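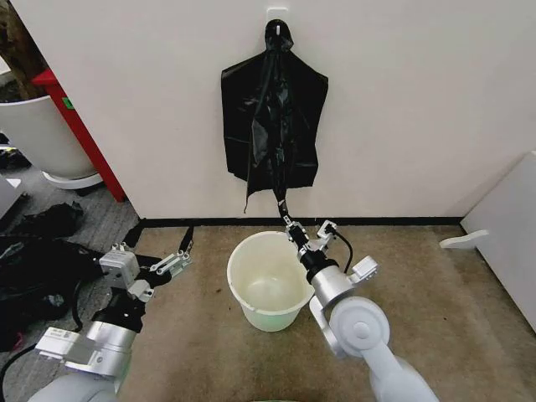

Liebe Frau Heitmann, der Februar war für unser Vorhaben in der Begegnungsstätte Vedatdale ein richtig guter Monat! Die neuen Abfallplätze sind in 17 Räumen eingerichtet, und wir liegen damit vor dem Plan, den wir Ihnen im Herbst geschickt hatten. Besonders freut mich, wie einfach die Lösung geblieben ist: ein kleiner weißer Klebehaken an der Wand, daran der schwarze Müllsack, und der weiße Eimer steht gleich darunter auf dem Teppichboden. Gebohrt haben wir nirgends, das war ja die Bedingung der Hausverwaltung.

Zum Geld: Von den bewilligten 3062 Euro sind bisher rund 500 Euro ausgegeben, fast alles für Haken, Säcke und Eimer. Die Rechnungen der Firma Hollular liegen bei. Der Posten für die Beschilderung ist noch unberührt, die Entwürfe kommen am Mittwoch.

Theerawat Kaewsai hat die Einweisung der Gruppen übernommen und macht das großartig. 85 Personen waren schon dabei, auch der komplette Nähkreis und die Leute von Unbridge, die abends die oberen Räume nutzen. Viele haben gleich eigene Vorschläge mitgebracht (Papier bitte getrennt, im Werkraum lieber zwei Haken), und einiges davon setzen wir sofort um.

Offen ist noch die Höhe der Haken. Sitzen sie weit oben, hängt der Sack schön frei, aber kleinere Leute müssen sich strecken. Im Gruppenraum probieren wir deshalb eine niedrigere Variante aus. Außerdem fehlt uns noch ein fester Platz für die Vorratssäcke.

Im nächsten Abschnitt folgen die Küche und der Flur im Erdgeschoss. Kommen Sie gern vorbei, vormittags ist immer jemand von uns da!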